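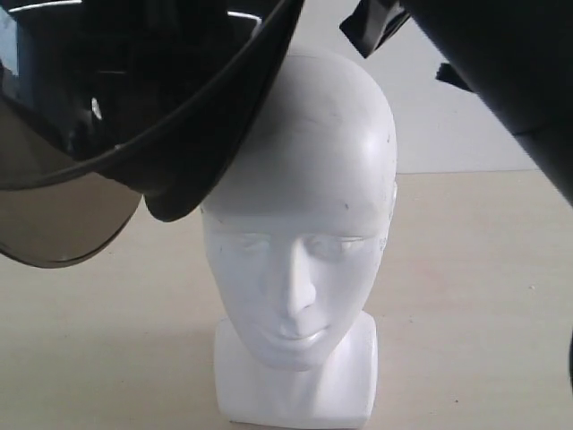
Grarham, August 10, 2019

Last updated by Veronica Ursu

Section 4. Cleaning and Storing Your Riding Headgear

A helmet that gets a little care between rides is so much nicer to put on! Set aside part of an evening, put some music on and work through the steps in order. You'll need two soft cloths, mild soap, a bowl of lukewarm water and a clear spot on a table.

1. Take off anything clipped to the shell, such as an intercom or a camera mount.

2. Lay a damp cloth over the visor and leave it there for a few minutes. Dried bugs lift right off after that - no scrubbing.

3. Wipe the visor from the center outward, then dry it with the second cloth.

CAUTION: Never use window cleaner, gasoline or paper towels on a visor. Tinted ones show every scratch.

4. Wash the shell with soapy water and rinse the cloth often. Matte finishes should not be waxed or polished.

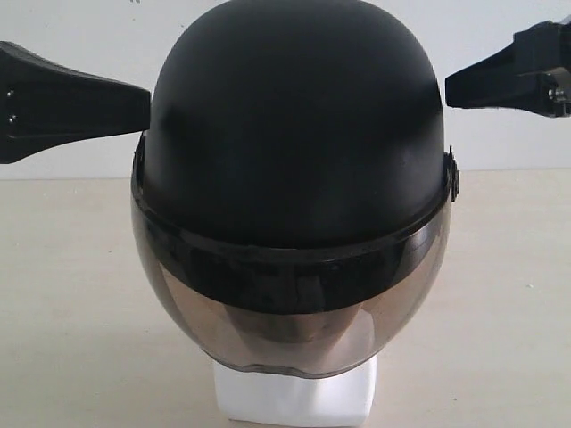 5. Pull out the liner if yours comes out (check the label inside) and wash it by hand. Squeeze it gently, then let it air dry overnight, away from heaters.

6. Snap the liner back in, starting at the forehead. Tug each corner to be sure it has caught.

NOTE: Liners from the older Sandu line have 4 snaps and no forehead tab. Start those at the back.

7. Try the helmet on and fasten the strap. If the padding feels lumpy, take it out and seat it again - it's worth the extra minute, I promise.

Store everything on a shelf indoors, well away from fuel and solvents. Hanging a helmet on a mirror can dent the lining, so please don't! For spare liners, ask the Enum parts desk for item 843.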